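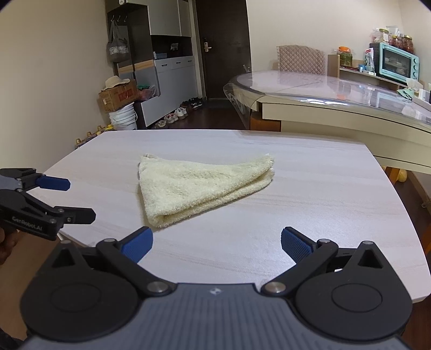
A folded terry towel in pale yellow.

Linen Service at Grostby: A Conversation with the Laundry Manager

The laundry at the Grostby residential care center occupies the lower level of the east building, behind the kitchen stores. It serves 200 residents in 8 households and operates six days a week, beginning at 5:30 in the morning. The center's newsletter spoke with the laundry manager in January, shortly after the department completed its change from central linen carts to household linen closets.

Under the former arrangement, clean towels and sheets were loaded onto carts each morning and taken to every floor in turn. Households at the end of the route often received their linen after the morning bathing period had begun. "The complaint we heard most was that the towels came after the bath," the manager said. "Staff would borrow from the next household, and by lunch the next household was short."

Each household now keeps its own closet, stocked in the afternoon for the following day. The laundry sets a fixed level for every item. If a closet is low, the difference is made up on the next delivery, and if the same closet is low several days in a row, the level is raised. The manager described the first month as uneven. Two households had been assigned closets too shallow for bath blankets, and the shelving had to be replaced.

An inventory taken before the change recorded 748 bath towels in circulation, well below the number on the purchasing records. Asked where the others had gone, the manager declined to assign blame. "Some wear out and become cleaning rags, and no one writes that down. Some go home with families in a suitcase, by accident. We found a good many in the maintenance shop." Worn towels are now logged when they are withdrawn.

The center purchases its linen from Agudelo, a regional supplier, and its detergent from Edari. Both contracts were renewed last year. The manager said that the choice of towel had received more attention from residents than any other part of the work. A heavier towel was tested in the Grarlow household for one season. Residents liked it, but it required a longer drying cycle, and the dryers could not keep pace on Mondays, when the weekend load is processed. The center returned to a medium weight.

"People notice a towel," the manager said. "They may not say anything about the sheets for a year, but if a towel is stiff, I will hear about it that day." Stiffness was traced in part to an excess of detergent, and the dose was reduced. Fabric softener is no longer used on towels, as it had left them less absorbent.

Folding is still done by hand. Bath towels are folded in thirds lengthwise and then in half twice, so that they fit the closet shelves with the fold facing out. New employees spend their first week at the folding tables before they are trained on the washers. "It is where you learn what a clean item should look like," the manager said. "A stain that came through the wash gets caught there or it doesn't get caught."

Personal clothing remains a separate operation. Garments are labeled at admission and washed by household - a practice that predates the present manager and will continue. Families who prefer to wash a resident's clothing at home may do so by notifying the household office, which will place a marked hamper in the room.

The department's next project is the replacement of 2 washers, both of which are past their expected service life. The manager hopes to have the new machines in place before summer, when bedding is changed more often. Until then, families are asked to allow an extra day for the return of blankets and quilts brought from home. Questions about missing items may be directed to the laundry desk, which is open on weekday afternoons until 4:00.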